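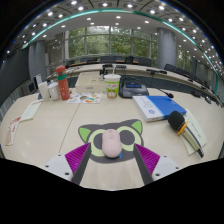

Cliscombe Riders Board > Team Sports on Horseback > Rules and Formats

Topic: Four a side or three a side for the July games?

mpalomino
Posted July 18, 2025
The question for the club is whether we keep horseball at four a side or drop to three. We have 40 members on paper, but at the last two practices we could not fill both teams with riders who are ready for contact. I have been going through old score sheets at the table with the cat mouse pad, the one with the green ears, and most of our lopsided games were ones where a team had a beginner as its fourth. With three a side the beginner could sit out until ready. I would like to hear from people before I write to Timel about the match there.
Maribel Palomino

girthstrap
Keep four. The game was made for four. With three you lose the passing and it turns into one fast horse running the length of the arena.

gilberto_r
I disagree with girthstrap. We played three a side at Mosquera for a whole season because the arena was short. There was more passing, since one person could not hold the ball that long with two defenders on them. What does change is how tired the horses get. We cut the halves to 7 minutes and that was about right for the fit ones. Mine is 16 and needed a break before that.
Gilberto Ríos

girthstrap
A short arena is a different thing. Ours is full size. I stand by what I said.

hayloft_deb
Has anyone asked Timel what they want? They may not have three-a-side rules at all.

mpalomino
Not yet. I wanted our answer first. If they only play four then we either find a fourth or we don't go.

stirrupleather
Side question. Is pickup from the saddle still required? My daughter can't reach the ball off anything over 15 hands and she has been told two different things.

gilberto_r
Required for the seniors. For juniors it depends on who is running the day. At Mosquera a junior could have the ball handed up after two tries, and the other team had to stay back until she had it in both hands. Check that the strap under the girth is snug before she practices it. The stirrups should not swing when she leans.

stirrupleather
Thanks. We have the strap. It was on the last hole and still loose so I will get a shorter one.

pinto42
I'm for three, but for a different reason. Hauling. The trip to Plalluslow last year cost us $1,000 in fuel and stabling, and that was with four horses and a spare. Three and a spare fits in one trailer.

girthstrap
It fits in one trailer if you have a four-horse trailer. We have one of those and it needs a floor.

pinto42
The floor was done in spring.

hayloft_deb
Was it? I was told only the mats were replaced.

pinto42
Boards and mats. I helped pull the old ones.

girthstrap
OK, then I take back the trailer part. Still four for me. If we are short a rider, ask Plalluslow for one. They have lent us people before.

mpalomino
I count 2 for three and one for four, and Deb has not said. I will write to Timel tonight and ask what they will accept, and ask Plalluslow about a spare rider too. Practice is at the usual time. Bring your own shin guards, the club box is down to odd ones.

hayloft_deb
Put me down for four if Plalluslow says yes, three if not.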